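4.3 Défauts observés et limites du protocole

Le taux de réussite affiché par le contrôleur Vunov mérite, à notre avis, moins de confiance qu'on ne lui en accorde d'ordinaire. Sur les 60 essais de la campagne de mars, le journal signale 4 échecs ; la relecture manuelle des enregistrements en donne 28. L'écart vient presque entièrement d'épisodes que le système clôt de lui-même comme « terminés » sans que rien, dans les capteurs, ne permette de l'affirmer. Le critère de fin livré avec la suite Bilteck se contente d'une position articulaire et d'une ouverture de pince. Il ignore l'objet.

La caméra de poignet n'arrange rien. Dans bien des poses, les doigts pointent vers une portion de plateau dégagée alors que l'égouttoir et la vaisselle restent en marge du champ. Un estimateur entraîné sur ces vues doit déduire la position du support à partir d'un fragment, et nous doutons qu'il le fasse.

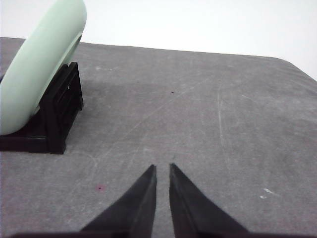

Un relecteur de la première version nous a objecté que la vue de poignet n'a jamais été destinée à juger de la fin de tâche, et que lui imputer les 28 échecs revenait à accuser le mauvais capteur. L'objection est recevable en partie. Il reste que la documentation de Bilteck présente cette vue comme suffisante pour la vérification, et que nous l'avons employée telle quelle.

Le second défaut concerne le transport. La consigne de vitesse était identique pour tous les objets, et l'arrêt de protection n'a été déclenché dans aucun des épisodes relus, y compris lorsque le doigt droit passait tout près du bord d'une assiette dressée dans l'égouttoir. Le module de surveillance Noonan calcule la distance au plan de la table et à lui seul ; une assiette sur chant n'existe pas pour lui. Parler de « zone sûre » dans ces conditions nous paraît abusif.

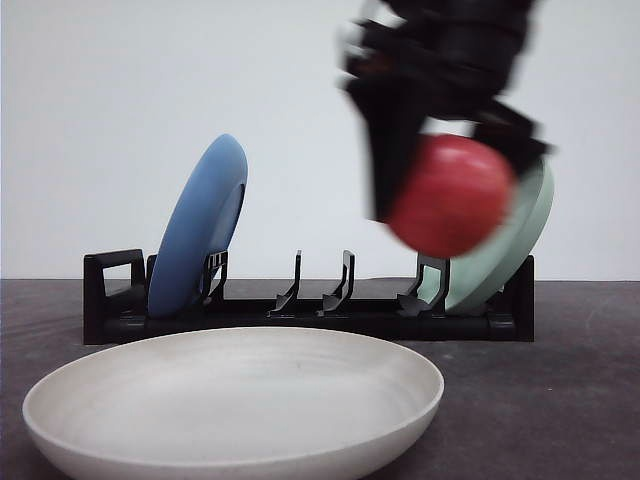
Figure 7. Transport de la balle rouge au-dessus de l'égouttoir, vue fixe ; le doigt droit est proche du bord de l'assiette vert pâle.

Le flou des vues fixes pendant le mouvement interdit par ailleurs toute mesure fine de cette distance. Nous n'avançons donc pas de marge chiffrée, contrairement à l'étude menée sur la cellule Kistier, dont les valeurs au millimètre nous semblent difficiles à défendre avec un matériel comparable.

Reste la question des objets. La balle a une forme régulière et se prête mal à l'étude des mauvaises prises. La grenade, avec sa couronne saillante, est plus instructive : selon son orientation, un des doigts peut rencontrer la couronne avant la peau, et le contrôleur interprète ce contact prématuré comme une saisie acquise. 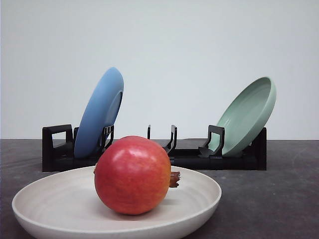 Nous avons repris 3 de ces épisodes en modifiant le seul seuil de force. Le faux positif a disparu dans un cas et persisté dans les autres, ce qui ne permet pas de conclure à un simple défaut de réglage. Tant que le critère de fin ne comportera aucune vérification de l'objet lui-même, les taux produits par cette chaîne devraient être publiés avec le résultat de la relecture manuelle, ou ne pas l'être.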